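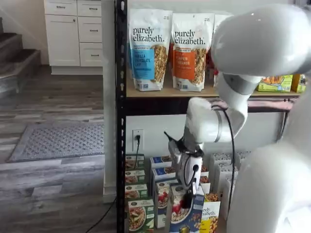
Inicio Barrio Comercio Agenda Cartas

El desayuno vuelve a Stoduvis

Lectura: 2 min

¡Stoduvis recupera su desayuno popular! La cita es el jueves en la plaza de Erow, de 8 a 11 de la mañana, y este año llega con más mesas, más pan y muchas ganas de charlar con los vecinos sin mirar el reloj.

Habrá 14 puestos con café, chocolate, fruta, cereales y tostadas, además de 4 hornos del barrio que llevarán sus hogazas recién hechas. El de Eretti estrena un pan de centeno con nueces (quienes lo probaron en mayo todavía hablan de él) y la cafetería Tosh servirá su chocolate espeso, de los que sostienen la cuchara en pie.

La entrada cuesta 2 euros e incluye bebida caliente y una ración de pan con aceite, tomate o mermelada. Los menores de 12 años no pagan. Conviene traer taza de casa - no se repartirán vasos de un solo uso - y quien quiera puede apuntarse al taller de mermelada de naranja amarga, con 30 plazas y muchísima demanda el año pasado.

Si llueve, las mesas pasan a los soportales del mercado y el horario se mantiene. Las inscripciones para el taller se recogen en el mostrador de información del mercado hasta la víspera, a las 19 horas.

Anterior Siguiente Volver a Barrio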